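House rules for the practice bedroom
Mar 18, 2023

I keep getting asked how we decide what a home robot may and may not do in our simulated rooms, so I'm putting the pages up here with a few notes. Asanka Seneviratne wrote the first set of rules for Mamton, and I've been fussing with them ever since — we're down to eight, and I like them much better short!

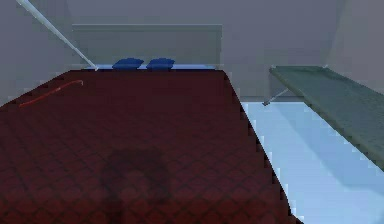 Bedrooms

The Ila room, with the big bed and the folding cot. Rule 2 lives here: a cord lying on a bedspread gets treated as if it's plugged into something, so no tugging, even on a skinny red one like this.

Rule 5 is my favorite (and the one people argue with me over). Cot legs splay out at the bottom, so we plan the path around the feet and forget where the fabric ends. Gachanja used to measure from the fabric, and I lost that argument for two months.

Pillows can be moved, but they go back side by side. Skusau wants that one loosened — we'll talk in the next review.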